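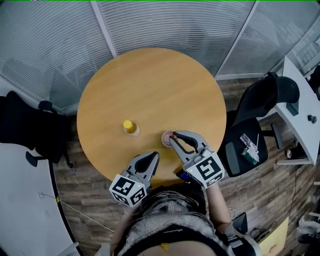
Both hands at work, and the pink cup's turn, at Werneria's demonstration table.

Stella Makokha has been teaching for eleven months and has yet to have a student in the room. The students are robot arms, and most of them live in another building. What she teaches them is how to deal with a bottle, a cup and whatever else a person might leave on a table, and she does it by picking those things up herself, with a gripper in each hand, over and over, until the light outside the blinds changes color.

"My mother thinks I work in toys," she says. "I've stopped correcting her. She's closer than my uncle, who thinks I'm in the army."

Werneria hires people like Makokha to perform small household chores while holding tools shaped like a robot's hands. The grippers record where they go and how wide they open. Cameras record the rest. The hope is that an arm with the same sort of fingers can be trained on all this and then do the chore without her. The company calls its people demonstrators, a word that makes the office sound a good deal angrier than it is.

I met her in April, along with Wojciech Czarnecka, who runs the sessions, and Vasanthi Pinto, who has to make something out of them. Makokha offered me coffee. Czarnecka offered me a consent form.

How do you apply for a job like this?

"The ad said 'good hands,'" Makokha says. "I thought it was for a nail salon."

She had been framing pictures for a living, and before that she spent three years icing cakes in a supermarket. Czarnecka hired her after a trial that lasted half an hour. He had asked her to move a cup from one side of a table to the other using the grippers. She did, and then she asked him what she should do if she missed.

"Everyone else asked me if they'd done well," he says. "She asked about missing. I went and got the contract."

Missing is a sore point in this line of work. A beginner who fumbles a pickup will usually freeze, say sorry to the ceiling and start over. Czarnecka would much prefer that they keep going. A robot will fumble too, he says, and if all it has ever been shown is perfection, it will have no idea what to do next. So the demonstrators are told to miss the way people miss, and to fix it the way people fix it. They are not to miss on purpose. He can tell.

"You can see somebody acting," he says. "It's like watching a soccer player fall over."

What does it feel like in the hand?

"Like eating soup with barbecue tongs," Makokha says. "For a week. Then one morning you go home and your own fingers feel too short."
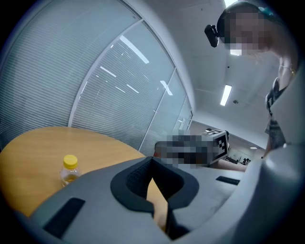

Small objects are harder than big ones, and Makokha has opinions about all of them. She likes a towel, which forgives. She dislikes spoons. Her steady companion this spring has been a clear plastic bottle with a yellow screw cap and some pale yellow liquid in it, and she speaks of it as other people speak of a coworker who microwaves fish. It is light, it is narrow, and it does not need much of a nudge to go over. The pads on the gripper fingers are black and finely textured, and she says they help, up to a point. After that you're on your own with your wrists.

"You come in too fast, it tips. You come in too slow, Wojciech sighs."

"I don't sigh," Czarnecka says.

"He breathes with meaning."

A demonstration, in their terms, is one complete run of one task. On a good shift Makokha records 320 of them. On a bad one it might be 58, and she can usually tell you why: a strap working loose, a battery, a tracking fault that means throwing out everything since lunch. The white cubes and cards with the blocky black patterns are markers that tell the software where each gripper is. Cover one with your sleeve for a moment too long and the computer loses track of your hand. Makokha has learned to keep her elbows out, a habit she reports has made her unpopular on the bus.

The headgear is its own adjustment. It sits on the forehead and looks where she looks, more or less, so that someone can later match what she saw with what she did. She no longer notices it. She once walked as far as the elevator with it on, and the only comment she got was from a man who asked if she was there about the Wi-Fi.

Why not just drive the robot?

Werneria used to. Until last year the demonstrators sat at a desk and steered a real arm by remote control, watching it on a screen. The system came from a supplier called Stindier, and Czarnecka still has a mug from them. There was a delay. It was short, he says, about as long as a blink, and it ruined everybody.

"You move, it thinks about it, it moves. So you start to wait for it. Then you are moving like a robot in order to teach a robot to move like you." He shrugs. "We recorded months of very polite hesitation."

Makokha joined in time to try it and lasted two shifts. She remembers reaching for a cup and watching the arm arrive at where the cup had been before she knocked it over.

"It was like being a ghost," she says. "A clumsy ghost."

Remote control has its defenders, and one of them works down the hall. Obaidul Talukder looks after the arms themselves, and he put his head in during our talk to make sure his side got a hearing. His case is simple. When you drive the actual machine, you find out at once what it can't do. A person with a gripper in her hand can twist her wrist in ways the arm will never manage, and she won't know she's done it.

"Stella has a beautiful elbow," he told me. "My robot doesn't have that elbow."

He then took two cookies and left. Czarnecka let the door close before admitting that he has a point. They now show every new demonstrator a short film of the arm running into its own limits, and after that people tend to keep their wrists honest. Talukder made the film. He set it to opera.

Who checks all this?

Pinto does. She came to the company from Votance, where she sorted photographs of parcels, and she describes the move as a promotion from things that sit still. Her team goes through the recordings and decides which are fit to train on. She can recognize each of the demonstrators by now without seeing anything but a gripper.

"Senan goes in like he's defusing something," she says. "Stella goes in like she's late."

Senan is Senan Kavanagh, the other regular on the day shift, a retired piano tuner. He was out when I visited but sent word that he was the better of the two. His recordings are slower than hers and have fewer misses. Hers have more variety. Pinto wants both. When the team trained an early version on Kavanagh alone, the arm took so long to reach for anything that a visiting investor assumed it had been switched off.

And when they trained it only on Makokha?

"It was quick," Pinto says, choosing the word with care. "We bought more cups."

The current version has had 32 people's hands in it, and it shows less of any one of them. Makokha was a little hurt by this. She had gone over to the other building to watch it work, hoping to see something of herself, and what she saw was an arm picking up a bottle in a way that nobody she knew would pick up a bottle.

"Then it sort of tapped it," she says. "Before it closed. Just a little tap, to check. That's mine. I do that."

Pinto has looked into the tap. It slows the arm down and serves no purpose she can find. She has been asked by the people upstairs to get rid of it, and so far she has been very busy with other things.

What's the worst part?
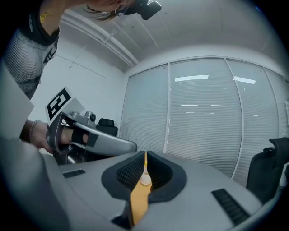
The boredom, and what to do with it

I had expected Makokha to deny it. She didn't.

"It's boring," she says. "It's a cup. You pick it up, you put it down, you move it a bit so it's not in the same spot, you pick it up. I've done whole audiobooks. I did one about a shipwreck and my numbers went through the floor."

Audiobooks are allowed, on the theory that people at home do chores while listening to something. Phone calls are not. Kavanagh hums, according to Pinto, who says she can tell what he's humming from how he sets things down. Both of them take a break every half hour, at Czarnecka's insistence, after an early demonstrator developed a sore thumb and a lawyer.

He worries more about care than about boredom. A tired person gets sloppy in a particular way, he says, letting go of things a finger's width too high. It's a small drop, nothing you'd notice in your own kitchen. But put enough small drops into the training and you have built a machine that bangs every cup it owns.

The next chore on the list is folding napkins. After that comes a trial at a café, Ní Chonaill, whose owner has agreed to let the arm clear one table in the quiet hour after three in the afternoon. She has asked that it not be the table by the window. Makokha plans to go and order something in a cup.

Does she worry about teaching herself out of a job? She gave this some thought and looked across at Czarnecka, who had found something to read on the back of his consent forms.

"They've been at the bottle since February," she says. "I've got a car loan and I'm not losing sleep."

Then it was time for the afternoon session. She did up the strap on her wrist, checked her elbows, and asked me, nicely, to move my chair out of the light.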